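Speaker notes, 14 October 2025
Khải Đồng, Skelow
Talk: What the gripper changed for the people on the room team

SLIDE 1. Title
Say good morning. Thank Sundeck for the invitation. Speak slowly, the room has echo.

SLIDE 2. Who we are
Skelow prepares guest rooms for small hotels. Beds, towels, welcome trays. I worked as a room attendant for 2 years before I moved to the office, so I know the work with my hands. Please say this early. People listen differently after.

SLIDE 3. What we wanted
The welcome tray is a small task, but it comes again in every room. Our customer Luik asked if a robot could do it one day. We said maybe, but first somebody must show the robot how the work goes. For this our attendants use a gripper they hold in the hand, with a camera on it. They do the task with the gripper, and the recording becomes the lesson.

SLIDE 4. The numbers
We planned 200 recordings for the first month. At the end of the project we had 1486. Pause here. The large number sounds good, but every recording is somebody's arm and somebody's time. In the beginning we did not put this time in the work plan. The attendants did the recordings and also their usual rooms. This was our mistake and I want to say it clearly.

SLIDE 5. What the attendants told us
The wrist gets tired before the shoulder.
Soft fruit is harder than hard fruit. With the fingers you feel when to stop pressing. With the gripper you must learn it by eye.
Some of them liked it very much. Others asked to go back to the normal shift, and we agreed.
The question we heard most: "Am I teaching the machine to take my job?" Do not hurry over this one. Our answer was a written promise from Jirner, who pays for the project, that no attendant loses hours during the trial. After the trial we do not have a promise yet. Say this also.

SLIDE 6. The work
Leave the picture on the screen for a moment before speaking.
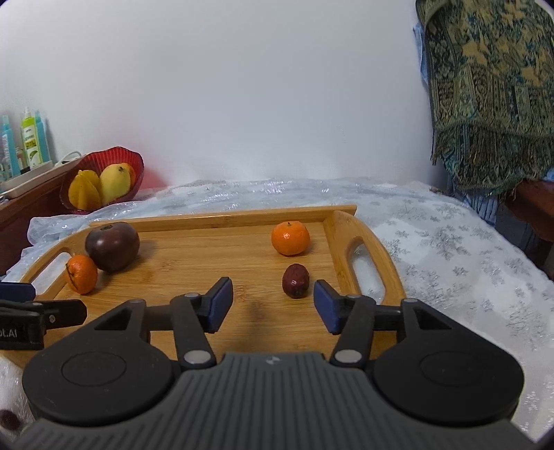
Slide 6: Hand-held gripper over a fruit tray, on a bed with a snowflake cover.

Talk about the fruit. The mandarins and the wrinkled jujube do not have the same size or the same skin, and the attendant must choose how to approach each one. In our old job description this task had one line: "place tray." Now we have a full page, written by the attendants, and they get a higher rate for recording days.

SLIDE 7. What we do differently now
Recording time is in the work plan, with breaks.
Every attendant can say no and keeps the same shifts.
The attendants decide which recordings are bad and must be deleted. Before, the office decided this, and we deleted good ones.

SLIDE 8. Questions
If someone asks about the price, give the contact at Jirner. If someone asks when the robot comes to the rooms, say that we have no date.
Water is on the left side of the desk. Give the clicker back to Sundeck.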